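Plekden will Zuzug neu regeln

01.09.2003 – Saisonarbeiter aus Hattar sollen in Plekden künftig schon nach 90 Tagen eine Meldebescheinigung erhalten. Das sieht ein Entwurf der Bezirksverwaltung vor. Bisher galt eine Frist von zwei Jahren. 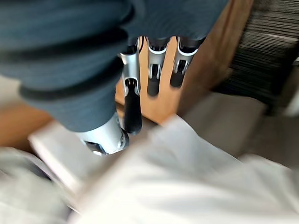

Ohne Bescheinigung bekomme man weder einen Schulplatz noch einen Termin beim Amtsarzt, sagte Rima Rawashdeh. Die neue Frist sei überfällig.

Im Ortsteil Padoder leben nach Angaben der Verwaltung 200 Zugezogene ohne Anmeldung. Viele sind seit April dort. 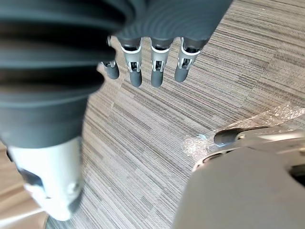 Für sie soll eine Übergangsregelung gelten. Über den Entwurf entscheidet der Bezirksrat.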